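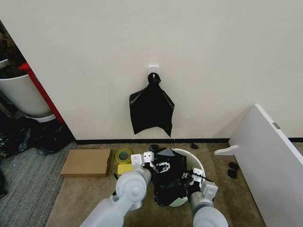 About Findero

Findero is a private evening school for adults. We teach bookkeeping, payroll and business writing to people who already have a job, or who are returning to work after some years away. The school is independent and receives no public funding. Its income comes from tuition, and from courses taught under contract for local employers.

Our history

The school began as two separate programs. Jellska offered evening classes in bookkeeping, mainly to shop owners who kept their own accounts. Fuchs was a typing and correspondence school whose students went on to work in law offices and insurance. The two shared teachers for a number of years before they shared anything else, and when the Fuchs lease ended the directors agreed to join the programs under a new name. The typing classes were closed some time later. The correspondence course survives in a revised form as Business Writing, and parts of the original Jellska workbook are still in use in the first bookkeeping term.

What we teach

Bookkeeping is offered at 2 levels. Level One starts from the single entry and ends with a full set of monthly accounts for a small company. Level Two deals with year-end work, depreciation and the preparation of records for an outside accountant. Students who have kept books at work may ask to be placed directly in Level Two, and are given a short written test for this purpose.

Payroll is a separate course. It may be taken alone, although most students find it easier after Level One. Business Writing covers letters, reports, minutes and the kind of short message that now makes up most office correspondence. Grammar is taught as it is needed and is not examined by itself.

Each course runs for 12 weeks. Classes begin at 6:30 p.m. and end at 9 p.m., with a break at a time chosen by the teacher. The main intake is in September, with a second in January. A smaller group starts in April when enrollment allows.

How we teach

Classes are small by policy. Each teacher has worked in the field, and many still do so during the day. We ask them to bring in the problems of ordinary practice: a missing receipt, an invoice entered twice, a customer who pays the wrong amount and then disputes the balance. Students complete their first exercises by hand on ruled paper and move to software in the fifth week. We have been asked more than once to drop the paper exercises, and they remain part of the course.

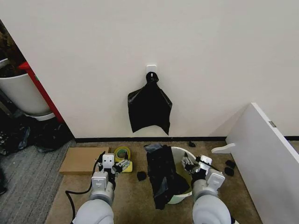 A former Level One student wrote to us that the handwritten ledgers had seemed slow and old-fashioned for the first month, and that they were the reason she could later find an error in her employer's accounts without help. Other students have told us plainly that they would prefer to start with the software. Both views are recorded in our yearly course review, which any student may read on request at the office.

Students

In the last school year 276 students were enrolled. The youngest had recently left high school, and several were past the usual age of retirement. Many are sent by their employers. Bromar has placed new members of its accounts staff in our payroll course for several years and pays their tuition in full – an arrangement we are glad to discuss with other firms.

Students must attend regularly. A student who misses more than three evenings in a term is asked to meet with the teacher before continuing. The final paper in every course is marked out of 100, and a certificate is issued to those who score 60 or higher. One retake is allowed, without further charge, before the end of the following term.

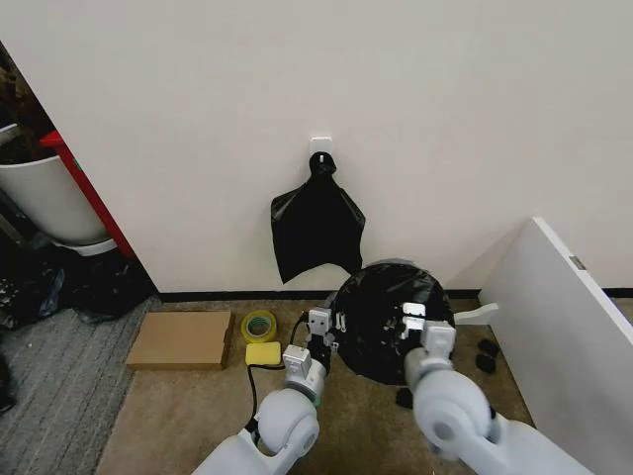 Certificates state the course, the level and the term in which it was completed. They do not show the mark. Employers who wish to confirm a certificate may write to the office, and we reply only with the written consent of the student concerned.

Governance and fees

The school is led by a director, who reports to a board of five. Two seats on the board are held by teachers. Tuition is set each spring for the year ahead and may be paid in full or by the month. A limited number of reduced places is kept for applicants who are out of work.

Contact

The office is open from 3 p.m. until the start of evening classes. Visitors who wish to sit in on a class before enrolling should arrange this with the office in advance.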